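Foro de socios > Club > Asamblea y directiva
Tema: ¿Moción de censura en el Nundport antes de diciembre?

gradanorte_vieja escribió:
Ya han entregado las firmas. 619, cuando los estatutos piden 500. La lista alternativa la encabeza Solange Doucette, que fue secretaria del club cuando todavía ganábamos algo fuera de casa. Pide asamblea extraordinaria, cuentas separadas del filial y que el director deportivo responda ante alguien que no sea su cuñado.
Yo he firmado. Abro hilo para que me insultéis con orden.

pagano_7 escribió:
Sin insultos, pero no. Llevamos cuatro presidentes en siete años y con cada uno hemos jugado peor. Doucette es seria, vale. También lo era el de Wimen, y nos dejó un autobús embargado.

tercer_anfiteatro escribió:
El autobús ya estaba embargado cuando llegó. Lo que hizo él fue pintarlo.

clodine_sur escribió:
A mí lo que me mosquea es el programa: doce folios y el equipo femenino sale en una nota al pie. Le escribí a la candidatura y me contestaron que «se desarrollará». Como la cantera, que lleva desarrollándose desde que yo tenía rodillas. 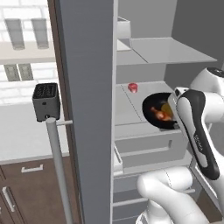

Brazo robótico con una sartén en la nevera (simulación por ordenador).

gradanorte_vieja escribió:
Clodine, en eso te doy la razón y se lo pienso decir en la asamblea. Pero la directiva actual ni siquiera tiene programa. Tiene un himno nuevo.

pagano_7 escribió:
El himno no está tan mal.

tercer_anfiteatro escribió:
Pagano, por favor, que rima «afición» con «afición».
En lo serio: ¿alguien sabe si se puede delegar el voto? Mi padre es socio desde antes del marcador eléctrico y ya no sube las escaleras del pabellón.

gradanorte_vieja escribió:
Se puede, con copia del carné y autorización firmada. En la oficina te dirán que no. Pides que te lo digan por escrito y entonces ya es que sí.

clodine_sur escribió:
Confirmo, me pasó en la anterior. Llevad también el recibo de la cuota, que a mí me lo pidieron en la puerta.

pagano_7 escribió:
Iré y votaré en contra. Luego os acepto una caña, gane quien gane.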